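Trikby teleoperation kit – three months on the bench

I put off buying the Trikby for most of a year, mainly because my old joystick setup still sort of worked and I'm fond of things that sort of work. Then Svatopluk Machala let me have a go on his for an afternoon, and I went home and ordered one with the kitchen scene pack. No regrets so far!

You get a pair of hand controllers, a stand and the software, and you can drive two arms in simulation before you go anywhere near real ones. I've recorded 500 demonstrations since September, nearly all of them fruit and dishes, and my wrists have held up far better than they did with the joystick. 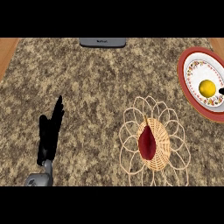 Simulated kitchen counter, with the pear in its basket and the lemon on the plate.

The clutch is the best part – squeeze to move the arm, let go to rest your hand, and the gripper stays where you left it. My first 100 recordings were pretty wobbly, mind you, and I'd turn the smoothing down to 2 before you start. The manual is thin, and replaying a long session can be slow.

I'd still happily recommend it to a patient beginner. Mine came from Clallel, well packed, and they answered my silly questions about the stand with very good humour.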